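4.2 Labeling hand contact

1. Open the session in Welaria and load the hand tracker.
2. Set the contact window to 12 frames.
3. Draw one region for the tray, one for the napkin and one for each packet or sachet.
4. Step through and mark each hand separately.

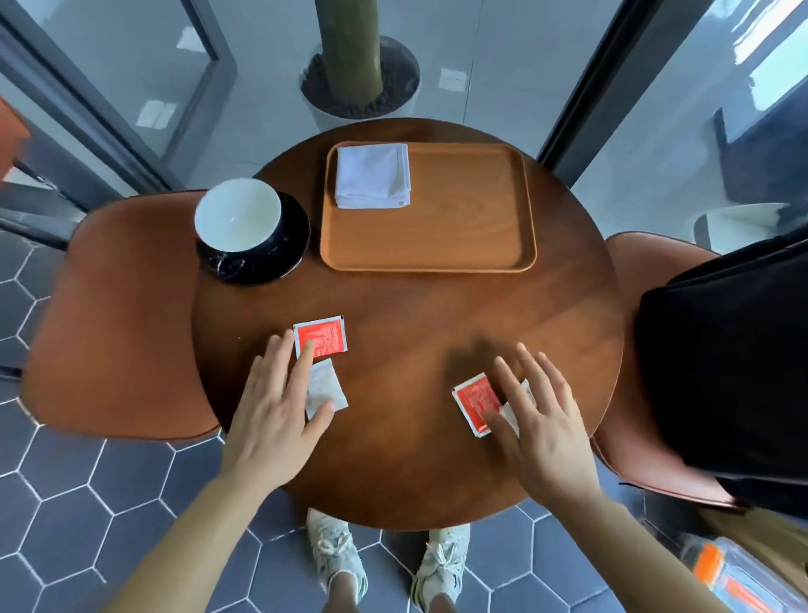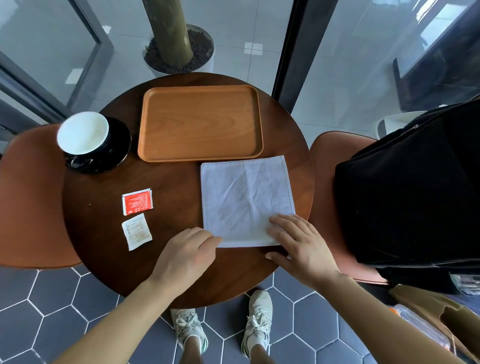
Ekkachai Khunthong wrote in that a window of 30 worked better for him on cloth, but it merged short touches on paper.

Caution: Changing the window clears all contact labels. Export first.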